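**Thread: Telling vulcanite from bog oak in mourning brooches**

**dkwartha** wrote:

I bought a box lot at the Fladdale antiques fair and it had 17 black pieces in it, mostly brooches, one long chain, a couple of bar pins. The seller had them all marked as mourning jewelry and nothing else. I've sorted out the glass because it's cold and heavy. That leaves a pile of light, warm, dull stuff and I can't separate the vulcanite from the bog oak with any confidence.

Two of them have carved harps and shamrocks, so I'm assuming bog oak. The rest are hands holding wreaths, a cross, plain ovals. Some look brown in daylight. Is brown always vulcanite?

**ostrowski_e** wrote:

No. Bog oak can be brown too, and so can horn. Vulcanite tends to go a khaki brown on the side that has seen light. Turn the brooch over. If the back is still black and the front has turned, you probably have vulcanite.

Look at the edges with a loupe. Vulcanite was molded, so the detail is a little soft and repeats from piece to piece. Bog oak was carved or pressed in a die, and you can usually find grain somewhere, most often on the back near the pin.

Edmund

**Manikandan K** wrote:

Rub it hard with your thumb until it's warm and smell it. Vulcanite smells like a rubber band, from the sulfur. Bog oak doesn't smell of anything much.

Please don't do the hot needle test. People still recommend it and it leaves a hole.

**ostrowski_e** wrote:

I've used a hot needle for years, on the back, under the pin plate, where it can't be seen. It's the only test that settles an argument.

**Manikandan K** wrote:

It can be seen by the next person who takes the pin plate off. I had a cross come in for a new hinge last June with 6 needle holes behind the fitting. Every owner had wanted their own answer. The price dropped accordingly.

**ostrowski_e** wrote:

Then those owners were careless. One hole is enough.

**delali_d** wrote:

Can we not do this again. There's a pinned thread for needles.

To the original poster: the hands and wreaths are a common vulcanite pattern, but I own one in horn, so go by the material. Hold the thin parts up to a strong lamp. Horn lets some light through and looks reddish or brownish at the edge. Vulcanite stays solid.

I wrote up my own sorting method for our club newsletter. I'll paste the relevant part, it's short.
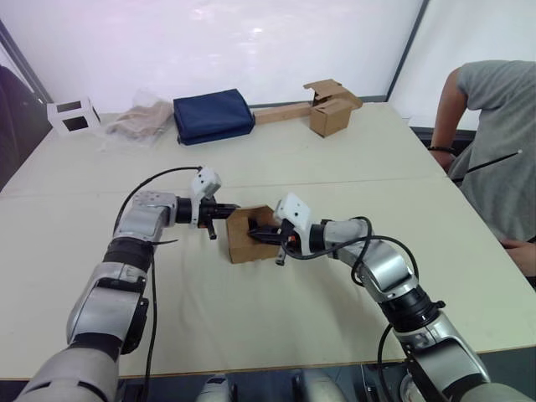

**Trillidell, June**

Members asked how I sort a mixed lot of black jewelry without damaging it. I start with temperature against the cheek, which takes out the glass and onyx. Next comes weight in the hand. After that I look at the back, where the makers took less trouble and where the material shows more plainly.

Fittings are useful but they don't prove anything. A C-shaped catch with a pin that sticks out past the edge is usually nineteenth century, but pins get replaced and old pieces get modern safety catches. I have seen glued fittings on bog oak where the original pins had pulled out of the wood.

I write the result on a tag with a question mark if I have any doubt. A lot of my tags have question marks.

I never put vulcanite in water. It can dull the surface and speed up the browning. A dry soft brush is enough, and a barely damp cotton swab for bog oak if there is dirt in the carving. 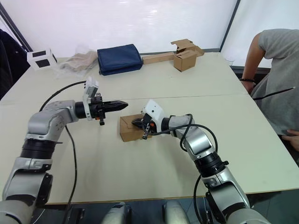 Storage matters more than cleaning. Vulcanite should be kept in the dark, away from silver, as the sulfur will tarnish it. I keep mine in separate acid-free boxes with the lids on and take them out for the display evening only.

(end of the newsletter part)

**dkwartha** wrote:

Thanks, that helps a lot. I did the thumb rub on all of them. The chain smells strongly of rubber, so do the hands and the ovals. The cross doesn't smell, and it has lines on the back that I took for scratches. They all run one way.

**cosmin.dum** wrote:

Lines all running one way could be grain. Could also be file marks. File marks stop and start, grain carries on through the piece and comes out on the edge.

I'd disagree with Delali on one point. Smell gets weak on a piece that has been waxed. I had a locket I called bog oak for years and it was vulcanite under a coat of shoe polish. So no smell doesn't rule it out.

**delali_d** wrote:

I didn't mention smell, that was Manikandan. But I agree about the polish.

**cosmin.dum** wrote:

Sorry, yes. Read it too fast.

**ostrowski_e** wrote:

What did you pay for the lot, if you don't mind?

**dkwartha** wrote:

$87 for everything, glass included.

**ostrowski_e** wrote:

Fair price if the chain is sound. Check every link for cracks before anyone wears it. Vulcanite goes brittle and can't be mended invisibly.

**dkwartha** wrote:

I checked again. The lines on the cross do run out at the edge, so I've tagged it bog oak with a question mark. One link near the clasp has a hairline crack. I'm going to leave the chain in a box with the lid on.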